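Garment handling faults (Seken trials)
From the Moren reference pages on service automation
Last revised July, by Lanying Dai

Main page | Faults | Safety | Glossary | Index

The hanger-release fault, also recorded as the Seken late release, is a failure mode in robots that move clothes between a hand and a rail. The hand opens before the hook has settled over the bar, or stays closed after it has, so that the arm pulls the hanger and sometimes the rack with it. It was first written up by Ruoxi Zheng and Hanyu Ding after a series of 112 rail placements at the Seken test room, of which 16 ended in a fault.

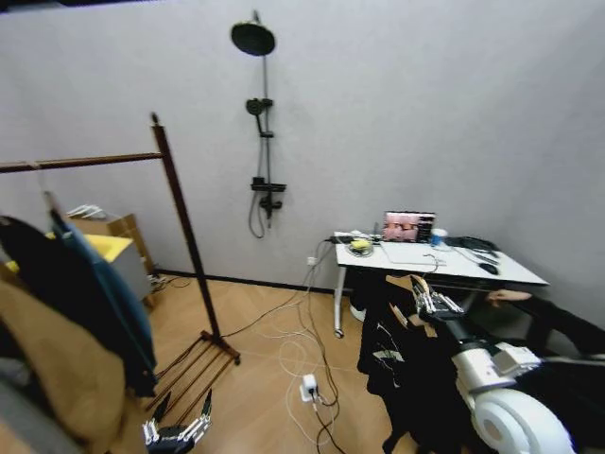 Zheng and Ding separated the faults into early and late releases. Early releases dropped the garment and were treated as a nuisance. Late releases were treated as a safety matter: the arm began its retreat with the fingers still closed, and in 4 placements the rack tipped far enough for the operator to press the stop.

The cause was traced to the release check. The controller, supplied by Cai, took a fall in wrist load as proof that the rail was carrying the hanger. Heavy coats gave a clear fall. A T-shirt gave a change close to sensor noise, and the check timed out and passed by default.

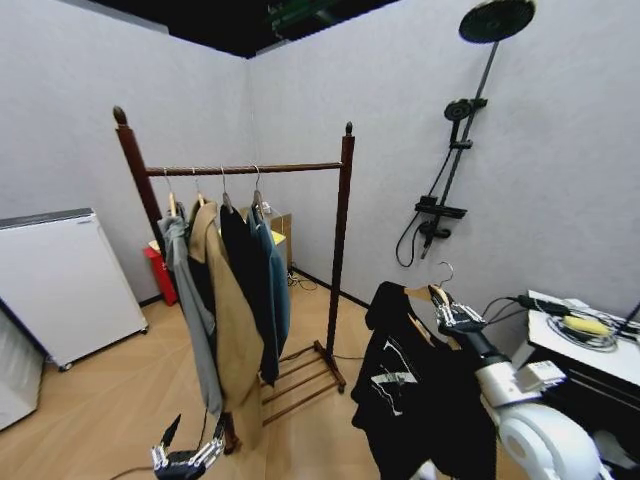

The default pass was removed in the following software version. A timed-out check now holds the arm still and asks for an operator. Retreat speed is limited for the first 100 mm, and any sideways load during that distance stops the motion. Ghazala Khattak repeated the placements with light garments only and reported no tipping, though the cycle was slower by around a third.

A related fault concerns grip on long handles. Parallel-link grippers hold a narrow tool over a short length, and a tool that turns in the grip is not detected if the finger gap stays the same. Nayara Frota proposed a wrist camera check before each use of the tool. It has not been adopted for hangers, where the cloth often hides the hook.

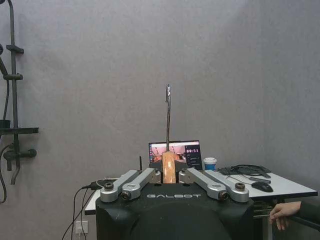

Wooden-handled tool held upright in a GALBOT gripper.

Related articles
Default pass (control software)
Rack stability
Trilletti grip test
Wrist load sensing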